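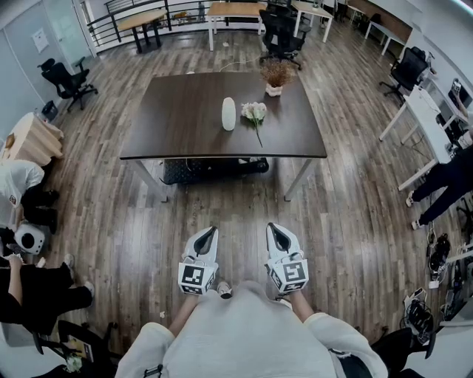 Thread on noise between apartments. I spent most of a winter trying to get less of it into my downstairs neighbor's place, and a few people asked for what I learned, so I'm putting it in one spot.

Background: second floor of an old three-story building on Paredes Street in Mekasdale. Wood floors, joists, then a plaster ceiling below. I live over Mirta Navarrete, who has been in her apartment a lot longer than I've been in mine.

She came up in February and told me she could hear me walk from the kitchen to the bedroom and back. She wasn't rude about it. She said it started at 6 in the morning and she could tell when I'd put shoes on.

There are two kinds of noise and they get mixed up a lot. Airborne noise is voices, TV, music. Impact noise is feet, chairs, things dropped. Most of what people complain about from upstairs is impact.

What works on one may do very little for the other. Stuffing insulation between joists helps with voices. It does much less for heels, which put the sound straight into the wood.

On the lab side, the ratings in the US are STC for airborne and IIC for impact. Higher is better for both. If a salesperson only gives you an STC number for a floor product, ask for the IIC.

Then ask what floor it was tested on. A lot of underlayment gets tested over a concrete slab with a hung ceiling under it. That number tells you very little about a wood frame building with plaster.

First thing I did was go sit in Mirta's apartment while my sister walked around in mine. I should have started there a year earlier. I had been careful about the TV, and she couldn't hear the TV at all.

What came through: footsteps, a dining chair being pulled out, and one board by the hallway that popped every time. Also the closet door, which I would never have guessed. It was hitting the stop at the bottom.

The closet door was a stick-on felt bumper. Five minutes. She noticed it the same night.

Chairs: felt pads, but get the kind that screw or nail in. The peel-off ones slide off the leg in a few weeks and pick up grit on the way, and then they scratch. I went through two packs before I gave up on them.

The popping board took longer. I couldn't get at it from below, so I used the trim screws that snap off under the surface. You have to find the joist first. I missed it twice and have two small filled holes to show for it.

Then I got quotes for doing it properly.

Quote one was from Flultirex. Lift the floor in the bedroom only, lay a rubber mat, put the same boards back. $2,076, and they wouldn't promise the old boards would come up in one piece.

Quote two was from a contractor who wanted to use an underlayment called Sondance, with new flooring over it. $2,606, same room. He was straightforward and said most of the gain for feet would come from anything soft on top, and that I should try a rug first.

I rent. My landlord said no to both anyway, so that was that. But the second guy's advice was free and it's what I ended up doing.

The rug matters less than the pad. I was surprised by how much less. A nice thick rug on nothing was only a bit better than bare boards from downstairs. A cheap flat rug on a heavy felt and rubber pad was a clear improvement.

Look at the weight and thickness of the pad. The open waffle kind sold as "non-slip" keeps the rug in place and that's all it does. You want dense felt, close to half an inch if your doors will clear it.

Check the doors before you order. Mine cleared by less than I thought and I had to trim the pad back in an arc with a utility knife. Cut from the felt side, with a board under it.

I paid $177 for the bedroom pad, cut to size, and moved a rug I already owned. The hallway runner and its pad came later. All of it is still well under $200 for the bedroom plus the bumpers and chair feet – the hallway was separate.

Placement: cover where you walk, not the middle of the room. My old rug was centered under the bed, where I never step. Now it sits between the bed and the door and sticks out on one side. It looks a little off. I stopped seeing it.

Some things that made no difference Mirta could hear: foam tiles stuck on the walls (those are for echo inside a room), heavy curtains, and a bookcase moved to the other side.

Speakers on the floor are a special case. Music counts as airborne but a speaker sitting right on the boards shakes them too. Put it on a shelf or a thick pad, and turn the bass down before you turn the volume down.

Same for a washing machine, if you have one up there. Level it first. Then look at pads. A machine that's rocking will rock on a pad too.

Shoes off at the door did as much as the rug. I know some people hate this rule. Soft-soled slippers are fine. Bare heels can be surprisingly loud, I walk hard on mine and didn't know it until my sister did an impression.

If you're the one downstairs, there isn't much you can do cheaply. A second ceiling hung on clips works but it's real construction and you lose some height. Talking to the person above you is a better first step, and offering to let them come listen is better still.

Dayana Mosquera in the building behind ours did the clip ceiling when she redid her kitchen. Her report is that voices are gone and footsteps are now a dull thud. She'd do it again, but only with the ceiling already open.

Check your lease too. Mine has a line about covering most of the floor with rugs, which I had signed and never read. Plenty of leases have it. It usually doesn't say a word about pads.

Where it stands now: Mirta says she can still tell when I'm home but it doesn't wake her. The 6 a.m. walk to the kitchen she sometimes hears and sometimes doesn't. Low thuds still get through and I don't think a rug will ever fix that part.

A couple of people asked about cork. I haven't tried it. If you've put it over joists and have been downstairs to listen afterward, I'd like to hear what you got.

Will add the pad weight when I find the label. It's in a drawer somewhere.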